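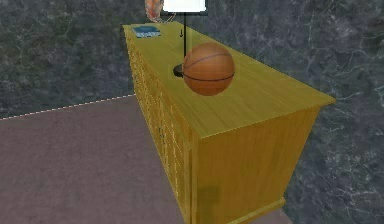

Flanwood is releasing Belay, a planning layer for household robot arms, and is publishing the failure counts alongside the software. Most planning software is announced with a video of one clean pick. Belay was tested on rendered bedroom setups where the easy pick is seldom the whole job: a basketball resting on a dresser top with a black lamp directly behind it, for instance, where a planner that sees only the ball will happily sweep the arm through the lamp pole on its way out. The company does not claim to have solved that problem. It claims that Belay refuses a bad motion more often than the planner it replaces, and that the refusals can be read, replayed and argued with.

**What Belay does**

Belay sits between a perception module and a motion controller. It takes object outlines, a guess at depth and a requested task, and it returns one of two things: a path, or a refusal with a stated cause. It does not train a policy, and it does not contain a language model. Customers who want either can connect their own.

The central idea is old. Every step in a plan has to leave the arm somewhere it can back out of. If Belay cannot find a way back from a pose, it will not enter the pose. Climbers will recognize the name, and roboticists will recognize the method, parts of which have been in textbooks for a long time. Flanwood's contribution is mostly in making the check fast enough to run at every step and in writing down what happened when it did.

**Results**

Flanwood ran 1,000 simulated tasks using its in-house benchmark, Skiklow. The benchmark was written by the same company that wrote the planner, and readers should weigh the results with that in mind.

- 500 tasks were set up with at least one obstacle close to the target. Belay finished 400 of them without touching anything it had not been asked to touch.
- Of the tasks left over in that group, 60 ended in unwanted contact. The others ended in a refusal.
- The second 500 tasks used open surfaces with nothing near the target. They are included for completeness. Any current planner should do well on them, and the company is not quoting a headline number for that half.

The 60 contacts matter more to a buyer than the 400 successes. Most came from bad depth estimates on thin objects such as poles, pencils and stalks, where the perception module placed an edge too far back and Belay trusted it. Belay has no way to tell a confident wrong answer from a confident right one. An option to pad thin objects by a fixed margin is included and is turned off by default, as it raises the number of refusals sharply on crowded tables.

Long objects that hang over an edge are a separate weakness. In the Skiklow table layouts, a baseball bat lies across a laptop base with its barrel end out past the near edge of the tabletop. The current release treats such an object as a rigid body with its weight spread evenly. A real bat is heavier at the barrel. Flanwood expects the plans Belay produces for that kind of lift to look fine on screen and to go wrong on hardware, and it advises against using them there until a later version.

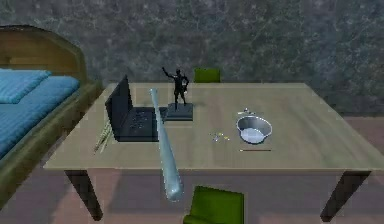

Clalusham, which tried an early build of Belay on its own planning stack, said the refusal messages were the only part its engineers kept using after the first month, and that it had yet to see proof the success rate would carry over from rendered rooms to real ones. It added that "a planner that stops and explains itself is still a planner that stopped," and that its own users cared far more about finished tasks.

Flanwood agrees with the first point and has no data to answer the second. No hardware results are included in this release. A hardware trial is planned to begin in April, and the company will publish the counts in the same format, whichever way they come out.

**What simulation leaves out**

Rendered rooms are cheap to reset, and that is the main reason they are used. The same room can be loaded again and again with the same objects in the same positions, so two versions of the software can be compared fairly. That makes simulation a good tool for catching a release that got worse. It is a poor tool for predicting how a product will behave in somebody's bedroom.

Skiklow does not model cables, soft bedding that shifts under load, or people walking in. Friction values are set by hand. Small loose items, such as a cluster of keys, are treated as a single object during planning - a shortcut that keeps the run time down and would not survive a real attempt to pick up one key.

**Availability**

Belay can be downloaded now for evaluation, together with Skiklow, the full task list and the logs for every run counted above, including the failed ones. The room files are included so that others can rerun the tests or build harder ones. Paid support will be offered once the hardware trial is complete. Flanwood is not taking orders for support before then.

The company asks that anyone quoting the 400 figure also quote the 500 it came from and the 60 contacts.

**About Flanwood**

Flanwood makes planning and testing software for robot arms. It does not make robots. Requests for the logs, corrections to the benchmark and reports of tasks that Belay gets wrong can be sent through the issue tracker that ships with the download. Press questions go to the same place and are answered in the order they arrive.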